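Sumell Two-Arm Work Cell: Equipment and Rules of Good Practice

Home > Equipment > Work cells > Sumell Two-Arm

Item 217
Supplied by Eskildsen, Lunport
Page last revised 12 Apr 2024

The Sumell Two-Arm is a table work cell for light handling tasks. It is delivered as one unit: two arms, two parallel-jaw grippers, the table with its metal frame, the controller cabinet and the software for simulation. Most of our customers use it for sorting, for passing objects between the arms, and for placing small goods in bowls and trays.

On this page we describe the equipment, but the greater part is about the rules we ask every customer to follow. We have learned that two arms over one table need more discipline than one arm. Each arm can be safe alone and the pair can still be unsafe, and a risk assessment which was made for a single arm is not enough for this product.

What standards apply

The cell is an industrial robot application in the sense of ISO 10218, and the risk assessment should be made according to ISO 12100. If persons will share the space with the arms while they move, please read also ISO/TS 15066, which treats contact between a person and a robot. We deliver a declaration of incorporation with the cell. The final responsibility for the complete installation stays with the company that puts it in service, and this we can not take over.

Customers in the United States should ask for the edition of the manual which refers to ANSI/RIA R15.06. The content of the safety chapters is the same, only the references are different.

Test in simulation before the real table

Every new task must be run in the simulation first. This is a condition of our support agreement and there are no exceptions for small changes. A new gripping point, another bowl, a different height of the approach: all of these count as a new task.

The simulation uses the same motion limits as the real controller. Please do not raise them to save time. A task is released when it has finished 40 runs one after another without a stop and without any contact between the arms. If one run fails, the counting starts again from the first.
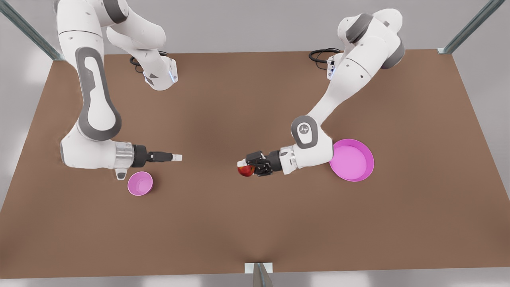

Two-arm task in simulation: apple held by the left arm, right gripper nearly closed and empty.

Left and right are always named from the side of the robot. An operator who stands at the near edge of the table will therefore see the right arm on his left hand. We ask you to use the robot's naming in all work instructions and on all labels, also when it feels unnatural. At our own workshop in Eltwood we had a stop in March where the wrong arm was released after service, only because two papers used two different namings.

Rules for the shared zone

The shared zone is the part of the table that both grippers can reach. In the software it is shown as a separate volume, and it can not be deleted.

1. Only one arm may carry an object through the shared zone at one time. The other arm waits or moves away.
2. When the grippers face each other, keep the minimum gap which is set in the cell file. A smaller gap is allowed only in a handover step, and at reduced speed.
3. Bowls and dishes must have a fixed position in the program. If a dish is placed where a forearm passes over it, the clearance has to be checked with the arm at its lowest point in the whole path.
4. Cables belong to the moving volume of the arm. Include the cable loops when you check for collision, not only the white covers.
5. Take away from the table everything that the task does not use. Tools, gloves and cups are not modeled and the arms will not avoid them.

Gripping of soft and round objects

For fruit and similar goods, begin with the lowest gripping force and increase it in small steps. The object must stay in the fingers during a protective stop, and this should be tested at the highest point of the path. Round objects can roll after a drop, so choose the fenced area with this in mind.

Plastic or real fruit may be used for acceptance tests. If real food will be handled for sale, please contact us before ordering. The standard fingers are not approved for food contact.

Before each shift

Check the emergency stop at the cabinet and the one at the table.
Check that the table clamps are tight.
Look at the cables of both arms for wear.
Open and close each gripper without an object.
Run the task one time at reduced speed, with all persons outside the marked area.
Sign the list. An unsigned list means the cell is not released.

The full checklist has 11 points and is delivered on a card for the cabinet door. A printable copy is in the appendix of the manual.

Records

Keep the simulation report, the risk assessment and the signed lists together for each task. When the software is updated, the released tasks go back to the status "to be tested" automatically. Some customers ask us to switch off this function. We do not do it.

Ordering and training

Delivery includes one day of training for operators and one day for the person who is responsible for programming. Additional days can be booked in Lunport or at your site. Spare fingers, bowls, table clamps and cable sets are listed under Accessories.

For a quotation, please send us a short description of the task, the weight and size of the objects, and a drawing of the place where the cell will stand.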